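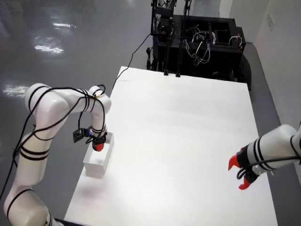
Keeping a Mosque Kitchen and Shoe Hall in Good Order

I have been looking after the kitchen at our mosque on Vustgate for longer than I care to work out, and people from smaller congregations write to me quite often asking how we manage. So I have put down what I usually tell them. Most of it will suit a church hall or a temple kitchen just as well, and some of it will suit your own house if you have a big family and a narrow hallway.

Rice for a crowd

For a fast-breaking meal we cook 20 pounds of rice, and we never do it in one pot. Split it between three or four. The bottom of a giant pot scorches long before the middle is cooked, and the smell gets into everything (the prayer hall curtains too, I'm sorry to say). Soak it, drain it well, and wrap the lids in a clean dish towel so the steam doesn't drip back down. Cooked rice shouldn't sit out on the counter while everybody is praying. Keep it properly hot, or spread it in shallow trays and get it into the refrigerator.

Tea urns

Our old Kaufmann urn gets a chalky crust inside by October every year. Fill it with equal parts white vinegar and water, warm it gently, switch it off and let it stand for an hour. Then rinse, and rinse again, and boil one full load of plain water before anybody drinks from it. I once skipped that last boil and heard about it for weeks.

The shoe racks

We have room for 50 pairs, and on a festival morning you can imagine how far that goes! Put the children's shelf at the bottom, where they can reach it. In wet weather, lay old newspaper along each shelf and change it between prayers. Baking soda in an open jar at either end helps with the smell – refresh it monthly, and keep it high enough that toddlers can't tip it over.

Carpets

Vacuum along the rows first and then across them. You'll be surprised how much more comes up on the second pass. If tea gets spilled, blot it with a white cloth, working from the outside in, and please don't rub. A little cool water with a drop of dish soap will lift most of it, then blot again with plain water. Whatever you use, try it in a corner first. Faizal Latuheru used a strong cleaner by the back wall and we still have a pale patch there, which he now covers with the bookstand.

Borrowed dishes

Every dish that comes in for a shared meal ought to have a name on it. Masking tape on the underside works, though it comes off in hot water, so write the name again on the lid. Unclaimed dishes go on the window shelf for a month. After that we send a message round, and then they join the kitchen cupboard – I believe half our serving spoons came to us that way.

Visitors' day

When neighbors come in for a look around, set the tea table well away from the shoe racks or you will have a terrible jam at the door. Label the food with what's in it, nuts especially. Put a chair or two near the entrance for anybody who finds it hard to take shoes off standing up, and leave a long shoehorn hanging beside them on a hook.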